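ok thread on sourdough starters bc three people have asked me this week and I'm sick of typing it out in DMs

1/ flour. just use wholemeal to kick it off. the fancy stuff from the organic place is lovely but your starter doesnt care

2/ feed it at the same time every day. mine gets done at 10 pm after the dishes. missed a night in September, it sulked for 5 days

3/ water - tap is fine in most places. if yours stinks of chlorine leave a jug on the bench overnight

4/ the nail polish remover smell = hungry. not dead. please stop chucking them in the bin

5/ Valentyna Boiko asked about the grey liquid on top. pour it off or stir it in, both work. pink or orange streaks tho, bin the lot, jar included

6/ kitchen at 23 degrees is the sweet spot for me. colder than that, stick it on top of the fridge and be patient

7/ you dont need to name it. mine's called Gramitz. shut up

8/ discard goes in pikelets. equal parts starter and milk, an egg, pinch of bicarb, hot pan. kids will eat 30

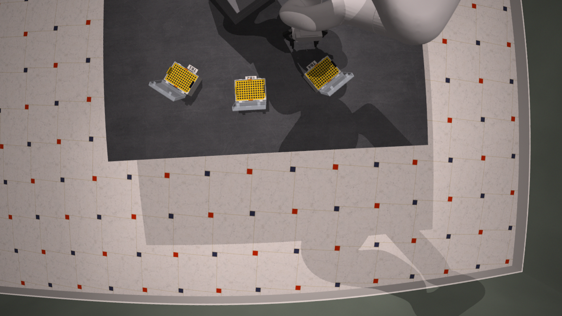
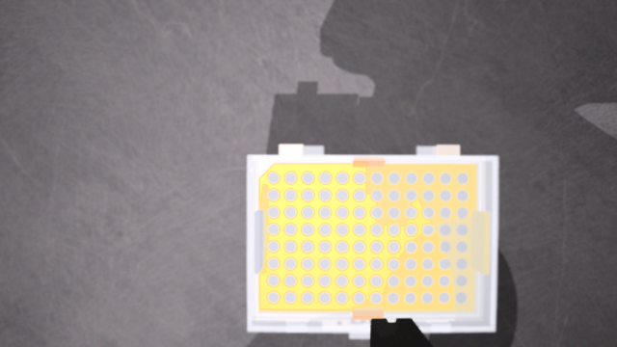 tip racks first, then a 96-well plate. both yellow, both rendered

10/ right, dough's on, bed. ask me about rye tomorow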